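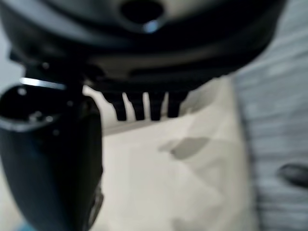 A pale, gently creased surface, perhaps paper, cardboard or light fabric.

Jondside worktable by Kaczmarczyk
Reviewed by Thandeka Hendricks
October 4, 2022

I bought the Jondside in February to replace a dining table that had been doing three jobs and complaining about all of them. It cost $212 from Flandari, delivery included, if you accept Flandari's view that "delivered" means the end of the driveway. I have used it most days since then for sewing, mending, paying bills and the sort of projects that begin with a small tube of glue. I paid for it myself, which you may weigh however you like.

The box is long, flat and heavier at one end, a fact you learn on the stairs. Inside are the top, four legs, two rails, a bag of bolts and a booklet that claims assembly takes 20 minutes. The booklet has no words, only a bald little man who is delighted from start to finish. My neighbor Babak Dehghan helped, and between us we spent most of an afternoon on it. Part of the delay was our own fault -- we put the rails on upside down, admired them, and took them off again. The rest I blame on page 5, where the bald man attaches a leg from a position that would require him to be under the floor.

One of the rails had a hole that hadn't been drilled deep enough. I called Kaczmarczyk and was asked for the model number, 1676, which is printed on a sticker on the underside of the table, where you can read it easily by lying on your back with a flashlight. Write it down before you turn the thing over. The replacement rail came without a fuss and without a note, and it fit.

Now the top. The color is pale, and I went back and forth on that for weeks. My old table was nearly black and swallowed every dark button, pin and snip of thread that landed on it. On the Jondside, anything dark shows up right away. I do a lot of hemming on navy and black pants, and threading up at this table is much easier on the eyes. The trade is that white thread now disappears, along with tailor's chalk and at least one good pearl button that I have stopped looking for.

Stains have been less of a drama than I expected. Coffee wipes off if you get to it the same day. Ballpoint took some rubbing with dish soap. A red felt marker left a faint pink smudge near the back corner, and I keep the tape dispenser there now. I haven't put a hot pan on it and don't intend to. The booklet shows a hot pan with a large X through it, and the bald man, for once, looks worried.

It doesn't wobble, or it didn't until June, when a rear leg worked itself loose and the sewing machine started walking toward the wall. I tightened all the bolts with the wrench that comes in the bag and it has behaved ever since. Plan on doing that a month or two after you build it. The bag has no lock washers, and at this price I think it could have run to a few.

The height is fixed. For me it's right for sitting and a little low for cutting out fabric on my feet, so after a long session I straighten up in stages. My sister-in-law Niloufar Hashemi, who is taller, tried it for one evening and asked whether it came in an adult size. It doesn't. Kaczmarczyk sells a set of risers, but they're hard to find and Flandari has listed them as "arriving soon" for as long as I've been checking.

I did look at the Kimoleo before buying. It folds, it has a drawer, and the floor model had a seam across the middle that caught my sleeve twice while the salesman was telling me how smooth it was. If you have to put your table away every night, you'll want the Kimoleo anyway, and you can wear short sleeves. I leave mine up all year, and an unbroken top matters more to me than a drawer I'd fill with dead batteries.

A few smaller complaints. The feet are hard plastic and they squeal on a bare floor, so buy felt pads. The edge at the front is squarer than it needs to be, and I feel it in my forearms after an hour of hand sewing. And the top arrives with a protective film that comes off in strips the width of a shoelace, each one hopeful of being the last.

Good: pale top is easy to work on, cleans up well, steady once retightened, parts department answers the phone.

Less good: fixed height, hard front edge, missing washers, instructions by an optimist.

Would I buy it again? At $212, yes, and I'd have the felt pads in the house before the box came. At full list price I'd wait for the next sale and keep swearing at the old one. Babak has since ordered one for his garage and has asked whether I'm free to help, and I've told him to start by finding out which way up the rails go.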